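Home | Shop | Play Kitchens | FAQ | Contact

Play Food and Dishes: Your Questions
1 May 2020, by Etelka Farkas

Is the Golora kitchen set safe for toddlers?
It is meant for ages 3 and up. Keep small pieces of play food away from younger children.

How do I wash the dishes and colander?
Use warm water and a little dish soap. Rinse the holes in the colander well and let everything air dry. Do not put the pieces in the dishwasher. 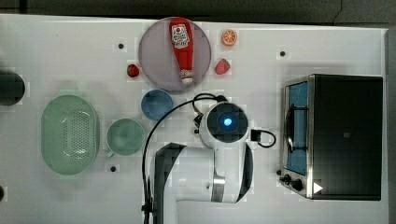

Play fruit, plate, bowls and colander, with a ketchup bottle and toaster oven.

Can play food go in a real toaster oven?
No. Keep it out of any oven that heats, even one that is unplugged.

Can I order one lost strawberry?
Yes. Single fruits are sold in the Boros spare parts list. Orders leave our warehouse in 2 days.

Do the bowls hold real snacks?
We don't recommend it. They are sold as toys.

Who do I write to about a missing piece?
Ferenc Fekete handles replacements. Send your order number and the name of the piece through the contact page.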